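How to Book a Group Limo or Shuttle Without Overpaying

Posted 2021-08-21 by Yasaman Abbasi

Quick one today, lots of people asking. You've got a group, you've got a date, you need wheels. Maybe a wedding, maybe an airport run, maybe a tea ceremony across town in Fovolbridge and half the family doesn't drive. Same steps every time.

Step 1. Get your head count first.

Not a guess. A real list with names. I booked for 27 last January and had to pay for a second van because I'd told the company "twenty-ish". Kids count as a seat. Car seats count as a seat. The aunt who "might come" is a seat.

Step 2. Write down every stop.

Pickup, drop-off, anything in between. Full street addresses with zip codes. Companies quote on time and miles, so a stop you forget now gets added on the day at whatever rate they feel like. Also write down what's going with you — dresses, coolers, folding chairs, gift boxes.

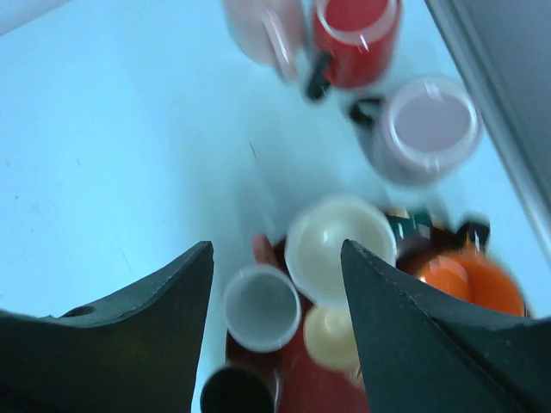 Luggage is where quotes go wrong. A stretch limo has hardly any trunk once the spare is in there. If you're bringing breakables, say so when you call. Something like a small white cup on a red tray, plus the mugs and dishes that go along with it, wants its own box and a flat spot on the floor, and a flat spot on the floor of a full party bus is hard to find. Ask for a van with a rear cargo area. Usually costs less then the limo anyway.

Step 3. Call three companies. Yes, call.

Online forms are fine for a ballpark but the number changes once a human looks at it. I use the same script each time:

What's the hourly rate and what's the minimum?
Does the clock start at your garage or at my door?
Is gratuity in the price?
Fuel, tolls, parking, who pays?
What do you charge for overtime, and is it by the hour or by the quarter hour?

Write the answers in one place. Back of an envelope, whatever. Alistair Yule at Bolton told me most of his complaints come from the garage-to-garage thing, people see four hours on the quote and get billed for five and a half.

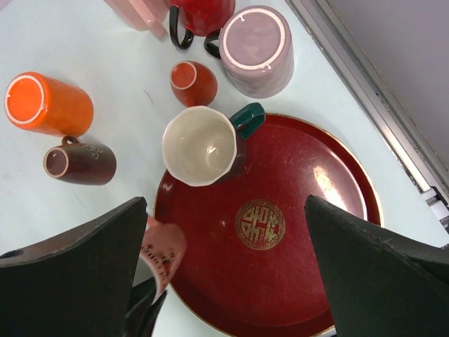

Red tray with the gold emblem, mugs around it.

Step 4. Compare the totals, not the rates.

My last three for the same trip, same day: Bolton 1,095 all in. Ansari quoted lower per hour but added fuel and a cleaning fee and landed over that. Fandura came in cheapest but wanted a 500 deposit, non-refundable, and wouldn't put the vehicle type in writing. Skipped them. If they won't name the vehicle you may get a diffrent one.

Step 5. Get it in writing.

Contract or email, either works. Needs the date, times, addresses, vehicle, total price, cancellation terms, driver contact. Read the damage section. Spills, broken glass, gum in the carpet, all of it has a price on there somewhere.
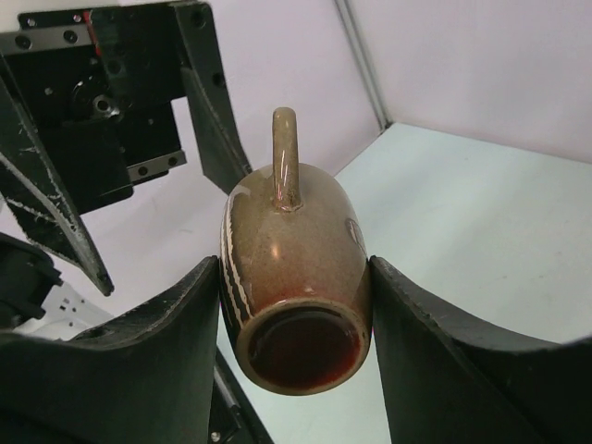 Drinks on board, sort this out before you sign. Some companies allow cans and nothing else, some allow anything with a lid, some say no food or drink and mean it. Open cups are the usual problem. A glazed brown mug with a loop handle is great at home, but in the back of a shuttle bring travel cups with lids and leave the mugs packed. Rostam Ghorbani, who drove us last time, keeps paper towels up front and was very nice about the coffee. Still got the cleaning fee.

Step 6. Confirm twice.

One week out, then the day before. Ask for the driver's cell. Send them a pin if your street is hard to find. Give one person in your group the job of talking to the driver — ours was Lemlem Gebretsadik and she was great, everybody else just sat down. 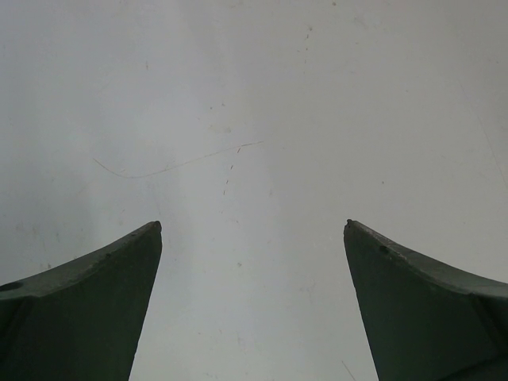 How much should I tip the driver?
Check the contract first. If gratuity is already in the total you don't owe more, though a little cash for heavy lifting is kind. If it's not in there, 15 to 20 percent of the base fare is normal.

Next post is airport pickups, Forough Safavi is helping me with that one as she does the run every month.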